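Caderno de bancada – manipulação bimanual

3 de novembro de 2022

Retomei de manhã o problema da latência entre a percepção e o controlador das mãos. O Minoru Tsuji tinha deixado o nó de segmentação a publicar com o relógio da placa gráfica e o controlador a ler com o relógio do PC de controlo. A diferença entre os dois cresce ao longo da sessão e, ao fim de uma hora, o alvo de preensão já chega com idade suficiente para o planeador o rejeitar. Era isso que aparecia no registo como "alvo expirado" e que andávamos a atribuir à rede.

Passei tudo para um único relógio, o do PC de controlo, e o carimbo é agora posto na chegada da imagem. Perde-se a informação do instante exato de exposição. Para objetos parados na mesa não faz falta. Se voltarmos à passadeira, é preciso rever.

Medições depois da mudança, com o braço direito em posição de espera:

- captura até máscara: 70 ms
- captura até comando nos dedos: 149 ms
- alvos rejeitados por idade: 2 em toda a sessão, ambos no arranque

Os 149 ms continuam altos. Uma boa parte é o filtro de pose, que espera por três estimativas coerentes antes de libertar a primeira. Experimentei com uma só e a pose salta entre os dois lados do objeto quando a textura é repetitiva. Voltei a três.

Planeador (Dotidley)

Atualizei o Dotidley para o ramo do Shinji Chiba, que trata recipiente e conteúdo como corpos separados. No ramo antigo, a malha da taça e a do que estava lá dentro eram fundidas, e o planeador via um bloco maciço até à altura do objeto mais alto. Qualquer preensão abaixo desse nível era dada como colisão. Com o ramo novo, a borda entra como anel de obstáculos e o interior fica livre, menos os objetos segmentados.

Dois problemas ao compilar. O primeiro foi a biblioteca de distâncias, que pede uma versão mais recente do que a instalada no PC de controlo; instalei em pasta à parte e apontei o caminho no script de arranque. O segundo foi o ficheiro de juntas da mão esquerda, que tinha o limite do indicador trocado com o do médio. Corrigido e enviado para o repositório. Quem tiver cópia local do modelo deve atualizar antes de correr seja o que for com as duas mãos.

A margem de segurança em relação à borda estava em 15 mm por defeito, o que elimina quase todas as poses com os dedos dentro da taça. Baixei para 6 mm. Com menos do que isso não me sinto à vontade enquanto a calibração da câmara da cabeça não for refeita.

Percepção

O modelo do Sugawara separa bem os objetos afastados e mal os que se tocam. Com dois objetos do mesmo padrão encostados um ao outro, a máscara sai única em muitos dos fotogramas, e o centro calculado cai na junção entre os dois. A mão vai então fechar no sítio errado, com toda a confiança. Acrescentei um passo de divisão pela curvatura da nuvem de pontos: se a máscara tiver uma concavidade marcada, parte-se ali e escolhe-se a peça maior. É grosseiro, mas funciona com formas arredondadas. Com coisas planas debaixo das outras não ajuda nada, a profundidade não as distingue.

Corri o conjunto de validação gravado com e sem a divisão. Sem ela, o alvo caía dentro do objeto pretendido em cerca de 94 % dos casos isolados e muito menos nos sobrepostos. Nos sobrepostos, ainda não tenho número que valha a pena escrever, as anotações desse subconjunto estão incompletas.

Controlo das mãos

O Belell aceita comandos em posição ou em corrente. Até agora usámos posição, com a mola virtual a fazer de conta que há controlo de força. Nos objetos moles isto aperta demais: a posição de fecho é calculada sobre a malha e a malha não cede. Mudei para posição até ao contacto estimado e corrente daí em diante, com limite baixo. A transição ainda dá um pequeno solavanco, visível nas curvas do polegar. Falta inicializar o integrador com a corrente medida no momento da troca, neste momento arranca de zero.

À tarde, tarefa da taça, com o cesto atrás e o prato à direita. Alvo: o maior dos dois pães às riscas, mão direita.
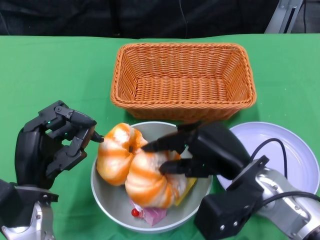

O Shinji Chiba acha que a escolha da peça maior vai dar problemas assim que o objeto de cima for o mais pequeno, e que o critério devia ser a altura do ponto mais alto da nuvem, com o tamanho só para desempatar. Disse também que 6 mm de margem lhe parece pouco para a mão esquerda, que tem folga no pulso, e pediu que o valor passasse a ser um parâmetro por mão.

Concordo com o parâmetro por mão e já o acrescentei ao ficheiro de configuração (esquerda 10, direita 6). Quanto ao critério da altura, fica por testar. O ruído de profundidade junto à borda da taça pode dar picos falsos e pôr o alvo na própria borda. Talvez com um percentil em vez do máximo.

Por fazer:

- inicializar o integrador na troca posição/corrente
- refazer a calibração da câmara da cabeça
- completar as anotações dos sobrepostos
- altura contra tamanho, mesmos registos, mesma semente
- perguntar ao Minoru se o nó de segmentação ainda precisa do relógio antigo para a bancada Derport

Registos na pasta do dia, com o commit anotado no cabeçalho de cada ficheiro.

Imprimir | Enviar por e-mail

Entradas recentes
Modelo da mão esquerda: limites de junta
Dotidley: tempos de planeamento com as duas mãos
Sugawara: novo treino com fundo escuro
Derport: troca do PC de controlo
Belell: notas sobre o modo de corrente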